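Unit 9: Surface Temperature and Comfort in Heated Rooms
Instructor: Perrine Rolland

Read before the lab section. Section 9.2 is assumed in the problem set.

9.1 Air temperature and what people feel

A thermometer hung in the middle of a room reports air temperature. A seated person also exchanges radiation with every surface in view. Operative temperature combines the two. At low air speed it is taken as the plain average of air temperature and mean radiant temperature. A room with air at 22 C and a mean radiant temperature of 16 C has an operative temperature of 19 C, and most people in light clothing will call it cool.

9.2 Convective and radiant output

Every heater gives off heat both ways. A fan unit is almost entirely convective: it warms the air quickly and the walls slowly. A panel with a large, hot face sends a greater share out as radiation. For an electric resistance heater, the total is fixed by the input. A unit drawing 1,000 W delivers 1,000 W to the room regardless of type.

9.3 Stratification

Warm air rises and collects under the ceiling. In the Ritoldale classroom data (March, heating on from 7 a.m.), the gap between ankle and head height exceeded 2 C through the first hour, then narrowed as the floor slab warmed. Use the Mallet worksheet to plot both curves on one axis.

9.4 Placement

A heater under a window offsets the downdraft from cold glass. Keep intake and outlet clear on any fan unit, including small ones used on a desk or table. Record the distance from heater to sensor in every trial; results without it will not be graded.

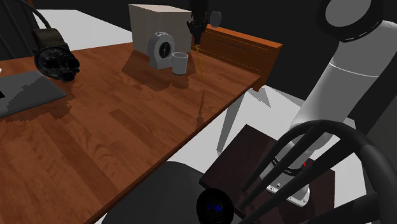
Sensors should be shielded from direct radiation, or the reading will run above true air temperature.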